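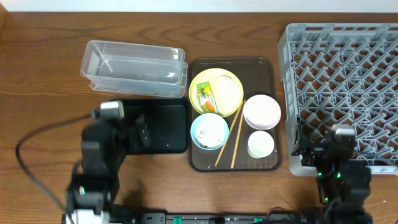

Monday, October 4, 2021
Notebook, bench 2. Written by Efua, comments from Kofi and Araba included where I remember them.

Subject: Tradmont two-arm table kit, trial of the "dish clearing" package. The kit is on loan from Jorkach until we decide. Price question is still with Ekua, so I write only about the work.

What the package promises
The brochure says the two arms can clear a tray after a meal: leftover food goes away from the dishes, dishes go to the rack, packets and spoon go to a box. The seller's sheet gives 3,000 cycles for the gripper pads before change. We cannot check this number in a short loan, so I only note it.

Our layout
Brown tray in the middle, gray dish rack on the right. On the left we put the clear plastic container for things which are not dishes, and the flat black piece in front of it for rice. On the tray: yellow plate, blue bowl, white bowl, small cup, chopsticks. I kept the same layout as Araba used in September, so that her notes and mine can be compared. Only the rack is different, the old one was too low for the right arm.

Mounting
Both arms sit on one rail along the table edge. Kofi tightened the rail again this morning. The manual gives the torque in one table and a different torque in the drawing, and I wrote to Jorkach to ask which is correct. No answer until now. The left cable needs a big loop on the table, if the loop is short it pulls on the wrist. This should be in the manual and it is not.

Teaching
Teaching is by leading. You move a small pair of arms by hand and the big ones follow. Adwoa learned it before lunch, I needed longer. The left hand is more difficult for me, especially when the gripper must point straight down. The delay between hand and arm I do not feel. Opening and closing is a trigger, and the trigger spring is too strong for a full day. After the afternoon my finger was painful.

Saving one recording is simple, but to delete a bad one you must stop the program and start it again. Araba says the Skurent kit has a pedal for this. I want to try the pedal before we say yes to anything.

Steps as I teach them now
1. Left arm takes the wrapped things and puts them in the clear container.
2. Left arm brings the rice over to the black tray. Rice grains go wide if the gripper is high, so come low and open slowly.

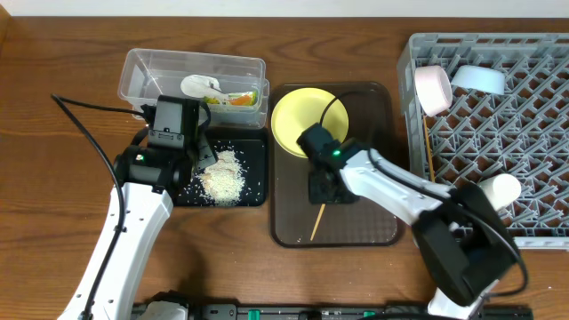

3. Right arm puts the bowls in the rack. Pink and blue ones go to the far part, so that the cup has its own place closer to the arm.
4. Chopsticks, one at a time. Do not try both together.
5. Plate last. It needs the most free space above the tray.

The sheet from Jorkach has the plate first. I tried their order too and I do not like it – the right arm must then pass low over the bowls.

Problems to remember
Chopsticks are the hard part. On wood they lie flat and the jaws cannot go under. On the tray it is a little better because of the angle at the rim. Kofi proposes softer pads, Ametepe sells them in a set of 80 and we would share with bench 1.

The clear container is not easy for the cameras, or this is my guess. Over the wood its edge is almost not there. I put the left gripper by eye at the front edge first and then go in. If the trained program cannot find it we should change to a colored box, but then the comparison with September is lost. To discuss.

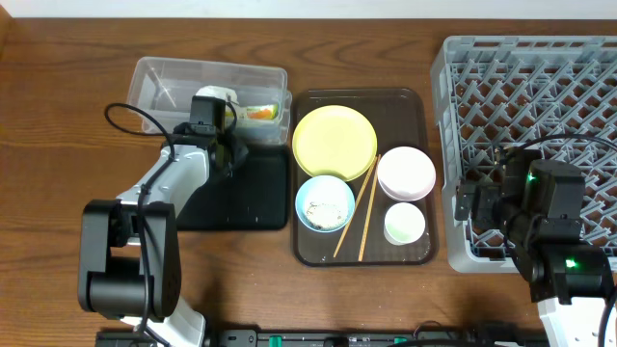
Left gripper going in at the front edge of the clear container, right one waiting over the rack.

Numbers
Araba has 304 recordings from September. Jorkach says that around 3,000 are better for a new table. With one person teaching this is not realistic during the loan, so I asked them if their own recordings can be mixed with ours.

To do
– Ask Jorkach again about torque, and about the trigger spring.
– Adwoa: write down the rack position with tape marks on the table.
– Ekua: price with and without the training service.
– Me: repeat steps 4 and 5 tomorrow with the left arm parked farther back.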